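Storing Straws and Other Long, Light Packages

Flexible straws are sold in tall, narrow cardboard boxes that do not stand well on a shelf. The base is small relative to the height, and a half-used box tips when its neighbor is pulled out. Lay the box flat, or stand it in a bin at least two thirds as tall as the box.

Before putting a new box away, check the end flaps. Tuck flaps loosen after repeated opening. One strip of masking tape across the lower flap is enough; leave the upper one free. Do not cut a window in the long face, as the panel loses stiffness and the box folds at the cut.
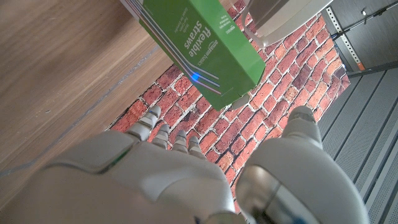 Drawer depth is the usual limit. Measure the inside clearance with the drawer closed, from the drawer floor to the underside of the counter frame, and subtract 2 mm for the liner. Boxes that fit only on the diagonal waste the corners and tend to jam the runners. Move them to an upper cabinet, long side parallel to the door, printed name facing out.

Straws bought in bulk need different handling. A café case of 3,000 should stay sealed in its inner sleeves until each sleeve is needed. Keep the case off concrete floors and away from the dishwasher vent. Cardboard takes up moisture quickly and goes soft at the bottom seams first.

For a mixed drawer, the Wonska divider set works in widths up to 79 cm. Fit the long channel at the back for straws and skewers, then the short channels in front for picks, corks and bag clips. The Estance version has a fixed rear channel and cannot be trimmed.

Wipe the channels every 6 weeks with a damp cloth and dry them fully before reloading. Discard any straw with a split at the bend.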